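Category: Docs > Simulation > Kitchen Scenes
Shares 14 | Comments 2

4. Running a pick-and-place task in the simulator

This section covers loading a kitchen scene, connecting the Drovska planner and running a first episode with the two-arm model. It assumes that Tosden is installed and that you have finished the license check in Section 3. If you are moving over from an older Tosden release, delete your cached scenes before you start. Old caches load without an error but place objects at the wrong height.

4.1 Load the scene

1. Start Tosden and choose File > Open Scene.
2. Select kitchen_counter from the Doden scene pack. The first load compiles the collision meshes and can take a few minutes.
3. In the Robot panel, set Model to "Dual arm, humanoid hands."
4. Press Reset. Both arms move to the home pose and the objects drop onto the counter.
5. Wait until the status line reads Settled.

Note: Do not start the planner before the scene has settled. Object poses are read once at the start of an episode, and a bowl that is still sliding will be recorded in the wrong place.

4.2 Connect the planner

1. Open a second terminal and start Drovska with the same scene name.
2. In Tosden, open Control > External and press Connect.
3. Set the command rate to 20 Hz. The physics step stays at 1000 Hz and should not be changed here.
4. Set Active Arm to Right. The left arm holds its last commanded pose unless you assign it a task of its own.
5. Under Task, choose an item for Object and a bowl for Target.

The target name must match the name in the scene tree. Doden scenes often hold more than one bowl, and the planner takes the first match if you type only "bowl." Use the full name, with the color.

4.3 Check the view

Open the head camera view before you run anything. The image keeps its wide shape and is padded with black bars at the top and bottom. The bars are part of the saved image, so crop them if your perception model expects a full picture. Objects near the upper or lower bar may be only partly visible — this is normal for the default head angle, but it does affect detection.

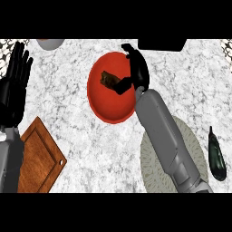
Figure 4-1. Head camera view with the right hand holding a food item over the red bowl. The left hand is open and empty.

Compare your own view with the figure. The bowl you have set as the target should be fully on the counter, with its rim clear enough to make out on at least one side. If the forearm hides most of the target, change the approach angle in the Grasp tab and reset.

4.4 Run the episode

1. Press Record, then Run.
2. Watch the phase label. It should step through Reach, Close, Lift, Move and Release.
3. When the label reads Done, press Stop. The episode is written to the output folder.
4. Open the log and look at the contact list for the Release phase. Finger contacts with the item should drop to zero.

CAUTION: Do not switch Active Arm while an episode is running. The controller does not check for arm-to-arm collisions during the switch, and the solver can become unstable.

4.5 If something goes wrong

Item slips during Lift: raise the grip force one step at a time. Too much force pushes small items out between the fingers.

Hand hits the rim of the bowl: raise Clearance in the Move settings. The default suits shallow bowls only.

Planner reports "target not found": check the spelling in the scene tree, then check that the target is inside the camera view.

Labels are offset from objects: the crop was applied twice. Turn it off in either Tosden or the Sýkora export tool — never leave it on in both.

Continue to Section 5 to run episodes in batches.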